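Galerie : la chaussette seule et le reste du linge

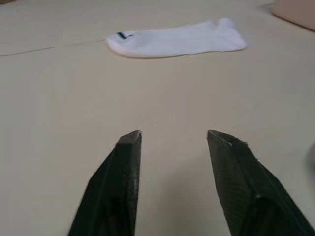

Atelier Linge et Rangement – Maison de quartier Niduta

Mise en ligne : 29/12/18. Textes : Cameron McKinnon

Une chaussette blanche, à plat sur une table beige clair. La galerie de cette saison est consacrée aux chaussettes : le tri, l'appariement, le pliage, et ce que nous faisons de celles qui restent seules. Les notes suivent l'ordre dans lequel nous travaillons à l'atelier. Elles reprennent la feuille distribuée en avril, avec quelques corrections.

La table
Nous trions toujours sur un plateau clair et dégagé. Les chaussettes foncées s'y voient tout de suite. Pour les blanches, il faut un peu plus de lumière, et la lampe du fond reste allumée même en pleine journée. On essuie le plateau avant de commencer, avec un chiffon à peine humide, et on attend qu'il soit sec.

À plat
Chaque chaussette est posée à plat, talon du même côté que les autres, puis lissée de la pointe vers le bord. Une chaussette en boule ne se compare à rien. La main suffit pour la lisser, le fer est inutile.

À l'endroit ou à l'envers
Nous lavons les chaussettes à l'envers et nous les retournons au moment du tri. Certains participants préfèrent les retourner au sortir du tambour, pendant qu'elles sont encore souples. Les deux façons sont admises, à condition de ne pas mélanger les deux dans une même corbeille.

Le lavage
Le blanc en coton passe à 42 degrés sur notre machine, un réglage particulier à ce modèle. Pour la laine, programme froid et essorage court. La lessive est la Molico en poudre, une demi-mesure pour un tambour de chaussettes. Avec une mesure pleine, il reste des traces aux coutures et il faut relancer un rinçage.

Le filet
Les petites pointures vont dans un filet fermé. On remplit le filet à moitié. Quand il est trop plein, le centre ressort mal rincé. Les filets à glissière sont rangés dans le tiroir du haut, ceux à cordon dans celui du bas. Merci de vérifier que la glissière est bien fermée avant de lancer le programme.

Le séchage
L'étendoir Wojcik a 11 barres. Les chaussettes y sont suspendues par la pointe, les paires côte à côte quand on les a déjà trouvées. Les pinces laissent une marque sur le bord-côte, moins visible à la pointe. Il faut compter une nuit complète en hiver, davantage pour la laine. L'étendoir se range plié derrière la porte du local, barres vers le mur.

Reconnaître deux blanches
La plupart des erreurs viennent des chaussettes blanches. De loin elles se valent toutes. On compare la hauteur de la tige, puis la largeur du bord-côte, puis la couture des orteils. La teinte vient en dernier : deux chaussettes d'une même paire n'ont pas toujours vieilli de la même manière, surtout si l'une a manqué quelques lavages. En cas de doute, poser l'une sur l'autre, talon contre talon, et regarder si les bords coïncident.

L'appariement
Nous commençons par les motifs, puis les couleurs unies, puis le noir, et le blanc à la fin. À mesure que la table se vide, les paires difficiles deviennent plus faciles à repérer. Une paire trouvée quitte la table immédiatement et passe dans la corbeille du pliage.

Le pliage en trois
Les deux chaussettes l'une sur l'autre, la pointe ramenée au milieu, puis le bord rabattu par-dessus. Le petit rectangle obtenu tient debout dans un tiroir. C'est le pliage que nous enseignons en premier, et le seul que nous utilisons pour la laine.

Le pliage retourné
Beaucoup de gens roulent les deux chaussettes et retournent un bord sur l'ensemble. C'est rapide, et pratique dans une valise. L'élastique se détend plus vite, et les chaussettes fines finissent par tomber sur la cheville. Nous le montrons quand on nous le demande – pour le sport, il convient très bien.

Le tiroir
Le séparateur en carton se découpe dans une boîte à chaussures. Une hauteur de 25 centimètres est trop grande pour la plupart des tiroirs, il faut mesurer avant de couper. Les paires de semaine devant, les chaussettes épaisses au fond. On laisse un peu de jeu entre les rangées, sinon tout remonte à l'ouverture.

La boîte Porkemon
Les chaussettes sans paire vont dans la boîte Porkemon. Le nom vient d'une faute sur la première étiquette, et il est resté. La boîte est posée sur l'étagère basse, à gauche de l'évier. Chacun peut y fouiller pendant les heures d'ouverture. À notre dernier inventaire, elle contenait 35 chaussettes, en majorité des blanches.

Le délai
Une chaussette reste dans la boîte jusqu'à la fin de la saison. Avant de l'en sortir, on regarde encore une fois dans les housses de couette, dans les manches et dans le joint du hublot. Le joint est l'endroit le plus fréquent. Les housses viennent ensuite, surtout celles à boutons, et il faut aller jusqu'aux coins.

Le raccommodage
Un trou à l'orteil se reprend avec un fil de coton et un œuf à repriser. Les points sont serrés dans un sens, puis passés dessus dessous dans l'autre. Pour un talon usé, on commence plus loin que la partie claire, là où la maille est encore solide. Une reprise demande près de 25 minutes quand on débute. Les fils blancs, écrus et gris sont à l'atelier, les autres couleurs sont à apporter.

Ce que deviennent les dernières
En coton, une chaussette seule fait un bon chiffon à chaussures ou une housse pour une ampoule de rechange. Enfilée sur la main, elle sert à dépoussiérer les stores et les plinthes. Les tiges coupées deviennent des liens pour les plants de tomates – Cameron en a gardé une pleine corbeille pour le printemps. Le reste part à la collecte textile, lavé et sec, dans un sac fermé.

Pour participer
L'atelier se tient au local du rez-de-chaussée, entrée par la cour. Apportez votre linge propre et sec, avec les chaussettes seules dans un sac à part. L'inscription se fait à l'accueil de Niduta. Les feuilles de pliage sont à prendre sur place, à côté du tableau. Les œufs à repriser se prêtent pour la durée d'une séance et retournent ensuite dans le tiroir du haut, avec les filets.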